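Water softening is finally coming to the Dridthorpe side of the valley

2/24/19

I've been grumbling about our water on this site for longer than I care to admit, so you can imagine how fast I drove over to the Skuvenside hall when I heard the water district was going to talk about hardness. And they did! For nearly two hours! I came home with a stack of handouts and a cold cup of coffee still in the cup holder, and the short version is that the new softening plant at Drisgate has been approved and the first softened water should reach our taps in July.

If you live up the hill you may be wondering what the fuss is about. The upper part of Skuvenside has been on the reservoir supply forever, and that water is lovely. Down here we get ours from the old wells, which sit in limestone, and it comes out of the faucet perfectly safe and full of chalk. My kettle looks like the inside of a cave. I've gone through two shower heads since we moved in, and my neighbor across the street swears her dishwasher died of it (the repair guy agreed with her, for what that's worth).

The plan covers 1347 homes, all of Dridthorpe plus the streets below the rail cut that everybody still calls Grīnberga, after the dairy that used to be there. I had to ask twice whether the Grīnberga streets were in, because the map on the screen was tiny and the line seemed to run straight through somebody's garage. They're in. Both sides of the road, all the way down to the bridge.
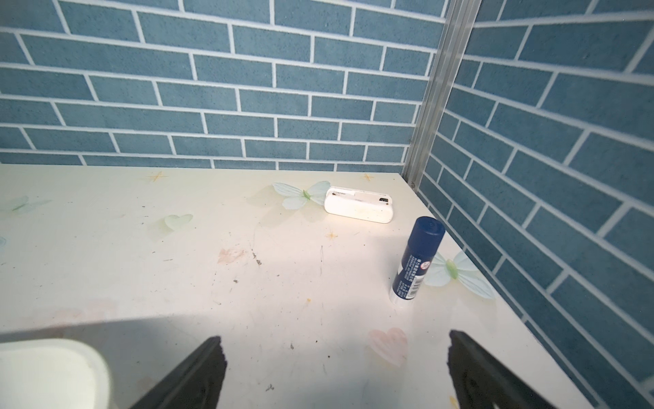
The plant itself will go next to the pump house at Drisgate, on land the district already owns, so there's no purchase to argue over this time. It'll be a low building with a green roof, going by the drawing, and trucks will come in from the highway side. A few people from the lane behind it were worried about noise, and the engineer told them the pumps would be indoors and the salt deliveries would come in the daytime only. One man wanted that in writing. He was told it would be in the permit, and he wrote that down, and then I wrote it down too.

Now the money, which I know is what you scrolled down for. The district is taking 442 dollars per home for the hookup share, spread over 3 years of water bills, so you won't get one giant charge. After that there's a small running cost folded into the regular rate. I did the sums on the back of my handout and I think we'll come out a little ahead in our house, just from not buying so much descaler and detergent, but we're a family that runs the washing machine practically every day. If you live alone and take quick showers, your math will look different, and a couple of people stood up and said exactly that. There's a hardship form for anyone who needs it, and the front desk at the district office has paper copies if you don't want to deal with the website (I don't blame you, I got logged out twice).

The work on the pipes starts before the plant is finished. They need to put in about 162 new valves, mostly under the sidewalks, and that means short shutoffs while each one goes in. You'll get a tag on your door beforehand. Fill a pitcher and the kettle, and if you've got fish, maybe a bucket for them too. The streets nearest Drisgate go first, then central Dridthorpe, and Grīnberga is last. I asked about parking and was told there'd be cones out the evening before, so please don't be the person who moves the cones.

Something I hadn't thought about at all: when softer water starts running through old pipes, it can stir things up for a bit. The district is going to change the mix gradually over several weeks to keep that down, but they said to expect some cloudiness or bits in the faucet screens early on. Unscrew the little screen, rinse it, put it back. If it's still cloudy after you've run the cold tap a while, call them. They'd rather hear from you than read about it on here, and yes, the man said that while looking right at me!

There was a good long back-and-forth about home softeners, too. Plenty of us already have one of those tanks in the basement, and some folks paid a lot for theirs. You won't be made to take it out, but you should switch it to bypass once the plant is running or you'll have water so soft you can't get the soap off your arms. The plant isn't going to take all the hardness out, just bring it down to something close to what they get up the hill. If you're about to buy a softener, well, I'd hold off and spend the money on something fun.

As for what's already stuck to everything, we're on our own. The softened water will slow down new scale, but it won't do much about the old stuff, and the handout gives the same advice my mother did, which is plain white vinegar and patience. Soak a rag, lay it over the worst part, leave it alone for an hour and then wipe. Keep vinegar off marble and other natural stone, and don't ever mix it with bleach. Older enamel can lose its shine if you leave acid on it, so check a small spot first, or get one of the cleaners labeled for enamel.

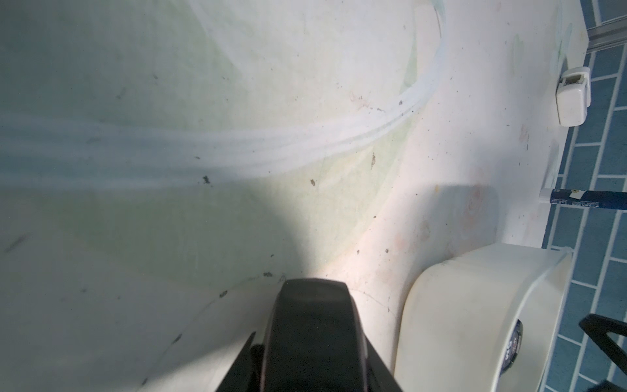 Do I have to sign up to get the softened water?

There's nothing to sign up for. If your bill comes from the district and your address is in the area on the map, you'll be switched over along with everyone else on your street, and the only paperwork you might need is the hardship form.

The one group that does need to get in touch is people with their own wells. They aren't on the district lines and won't get the new water unless they ask to be connected, and that's a separate cost I couldn't get a straight number for. I've emailed and will add it when I hear back.

The full map is up at the library in Dridthorpe, on the board by the copier, and it's a whole lot bigger than the one we squinted at in the hall. There's a second one in the lobby of the district office. Comments on the street schedule can be handed in at either spot, and there's a box for them next to each map. I've already put mine in, asking them to please not dig up our corner during the week of the street fair.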